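**Mensah gray metal bin, large**

Open-top metal bin for a workbench or tabletop. It holds hand tools, bottles and cups without crowding, and the rear panel slopes so you can get at what's lying at the bottom. Finish is mostly gray. 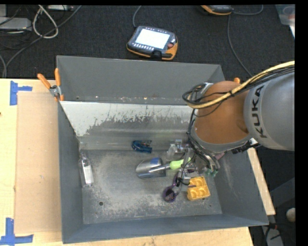
*Large gray bin on a light wooden tabletop, with a hand trowel, clear bottle and purple cup inside.*

Item no. 412. Rated for 53 lb spread evenly over the floor of the bin — don't stand on it. Wipe with a damp cloth and dry before putting steel tools back. No lid is sold for this size.

Ships flat on orders of 47 or more, otherwise assembled. Allow around 500 miles of ground freight per two days. Questions on stock go to Oanh Đồng at the Clutari counter.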